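Materiales > Economía doméstica > Unidad 7

Capítulo 7. La percha y sus enemigos

Toda casa tiene una silla que dejó de ser silla. Empezó sosteniendo un jersey una noche de mayo y ahora sostiene el invierno entero. 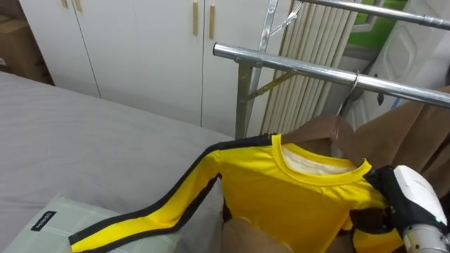

De esa silla, y de cómo devolverle su oficio, trata este capítulo. Eluned Maddocks, que dirigió durante años la lavandería del hotel Prironden, en Skernness, sostenía que colgar ropa es una destreza menor y que por eso se hace tan mal. En su taller pedía a los alumnos que colgaran una camiseta de manga larga. La mayoría metía la percha por el cuello, a la fuerza, y se quedaba tan satisfecha. El cuello, bastante menos.

Una prenda de punto se cuelga por abajo: se introduce la percha por el bajo, se sube hasta los hombros y solo entonces se asoma el gancho. Después se centran las costuras y se estiran las mangas con la mano, sin tirar de los puños. El proceso es aburrido — conviene saberlo desde ahora — y se repetirá 33 veces en los ejercicios de la unidad.

Veremos primero los tipos de percha y el ancho que pide cada hombro. Luego pasaremos al tendedero de barras, donde la separación entre prendas importa más que la prisa por terminar. El apartado 7.4 se ocupa de los jerséis gruesos, que no deben colgarse nunca y que el lector, con toda probabilidad, tiene colgados.

Antes de seguir, vacíe la silla. La tabla de tejidos está en la página 194.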